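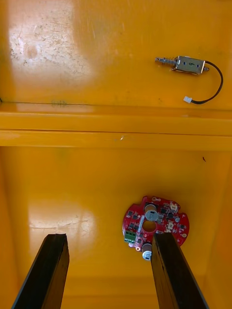 Sorting Returned Solenoids and Circuit Boards

This procedure covers small push-pull solenoids and round red circuit boards that come back mixed in one return bag. Allow 44 minutes for a full bag.

Empty the bag onto white paper in the steel tray. Separate wires that have tangled before lifting any part - pulling on a lead can loosen it at the coil.

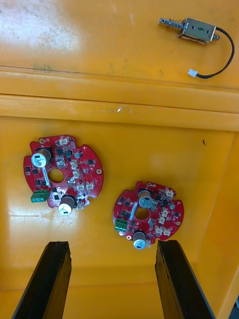 Handle boards by the notched outer rim. Keep fingers off the capacitors and the green terminal block. Lay boards flat, component side up, and do not stack them. Solenoids go in with the connector resting flat and the lead in an open loop.
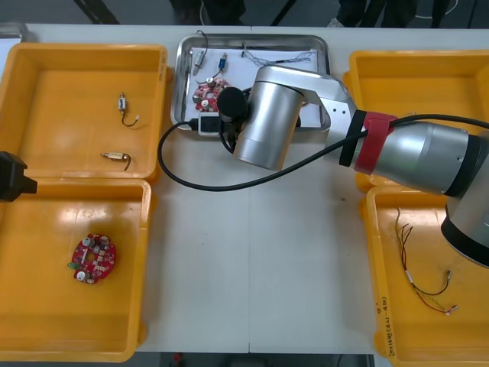 Bin assignment

Use shallow yellow bins, one part type per bin. Parts waiting for identification stay on the paper. Karthik Paul keeps the Gerken part list at the bench; check the label on the coil against it.

Test each plunger by hand. It should travel freely and return on the spring. Reject any unit that sticks within 5 strokes.
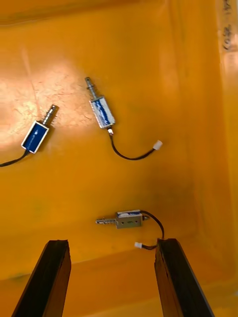 Leave space between solenoid bodies so that the springs do not catch on a neighboring lead. Record the count on the Turnirent sheet, initial it, and pass the bin to Zineb Fawzy for coil resistance checks.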